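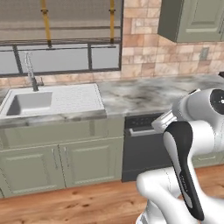 Review: Clitine Countertop Sealer, 9-ounce bottle

The Consumer Office at Prundirton reviews household products at the request of member libraries, which lend them out or recommend them to patrons. The Clitine sealer is sold for natural stone and grouted tile. It was tested over one winter against the Lututeo spray already on our list.

Application is simple. The surface must be cleaned and left to dry overnight, after which the liquid is spread with a soft cloth and wiped off within ten minutes. One bottle gave two coats to a counter of average length. Members should note that the cap does not close firmly once the foil has been removed, and two bottles leaked in storage. 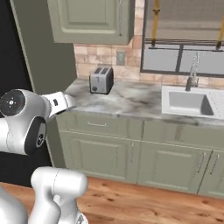

Resistance to coffee and cooking oil was good through the third month. Lemon juice left dull spots within the hour, as it did with the Lututeo product – neither label gives adequate warning of this. On grout the results were better, and tomato sauce wiped away with plain water.

The odor is strong on the first day and windows should be kept open. The printed instructions are set in very small type. A larger version may be requested from the distributor, Benítez, although our copy took five weeks to arrive.

Rating: recommended for grout, acceptable for stone. Libraries that hold the earlier formula, marked 363 on the base, may continue to lend it until stocks run out.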